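Speaker notes: Stubbs two-reel comedies, print condition and running speed
Inese Krūmiņa
Bulcombe Film Society, October 2026

Slide 1. Title
Leave up while the hall settles. Check the lapel mic. The projectionist has the clip reel cued at 18 frames per second; confirm before starting.

Slide 2. What survives
Stubbs released its two-reelers between 1914 and 1919. Of the titles in the trade listings, 7 are held in any form. Only 3 have both reels. The rest are single reels, mostly the second, with German or Dutch intertitles.
Tonight's main title is The Lodger's Umbrella. Catalogue entry 2146 in the Tundanville collection. Nitrate positive, tinted, first reel shrunken at the head.

Slide 3. Shrinkage
Explain perforation pitch briefly. The print would not run on a standard sprocket gate, so the first reel was scanned on the Trimex with the pins removed and the image stabilised afterwards. Residual weave is visible in the street shots. We chose to leave it. Heavier correction softened the grain and bent the lamp posts.

Slide 4. Speed
Pause here, as questions usually come up.
No cue sheet survives. The kitchen chase looks plausible at 20. The parlour material looks rushed at anything over 18. Cranking speed varied between the two set-ups, and a single transfer speed is a compromise. Run clip A (parlour, 18), then clip B (same shot, 22). Do not talk over clip B.

Slide 5. Props and continuity

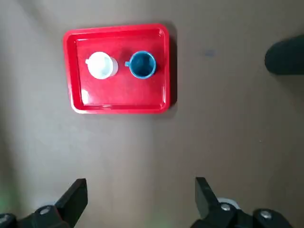
White cup and blue cup on a red tray.

Orthochromatic stock was largely insensitive to red and over-sensitive to blue. A red object records dark, a blue one records light, often close to white. Property departments learned to choose by recorded tone, with colour on the set a secondary matter. It matters for us when matching fragments: two objects that look identical in a print may have been quite different colours in front of the camera.

Slide 6. Intertitles
The Dutch titles are 1920s replacements. Flash titles for the original English survive at 4 points in reel two. The others were retranslated. Reconstructed cards carry a small mark in the lower corner so they can be told apart from the originals. Mention the disputed "landlady" card only if time allows.

Slide 7. Tinting
Amber interiors, blue for night exteriors, no toning. Colour values were taken from the edges of the print where fading is least. The June test grade was too saturated and has been withdrawn; anyone holding that file should delete it.

Slide 8. Screening
Reconstruction runs to 108 intertitles and shots combined in reel one. Lights down on the slide change. Piano starts at the company title. Questions after the second reel, in the foyer.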